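From the Brosindale swap list, Dec 8, 2024

> I've got 22 shirts in the bin and my transfers keep peeling after a few washes. Is it the press, or me? Also, should I go up to the bigger order from Bastincombe?

Hi all,

Peeling was my whole first year, so I feel for you! My old Sumix press ran cool on the left side and I blamed the paper for months. Buy a cheap surface thermometer, check all four corners, and press 3 seconds longer than the sheet says.

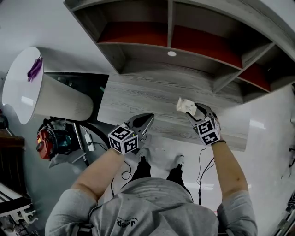 Placement is the other thing I'd look at. If you press across a collar seam the plate can't sit flat, and the edge of the print never really bonds (ask me how I know). Small prints on the back do fine if you keep them just clear of the neckband – a little dark logo near the collar on a light gray tee, with a line of tiny text curving over it, is the kind of job I mean. Tiny lettering is fussy, so peel slowly.

As for Bastincombe, I'd hold off. The price break at 1000 sheets looks great until you're storing them through a damp June, and mine curled badly.
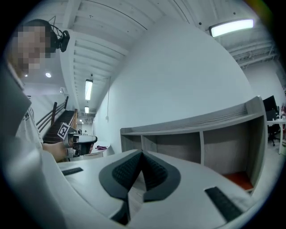 I split a box with another member last time and we got 11 packs each, plenty for a small shop. Happy to do that again if you want in – just reply off list. And wash the shirts inside out, cold!

Räsänen Shirts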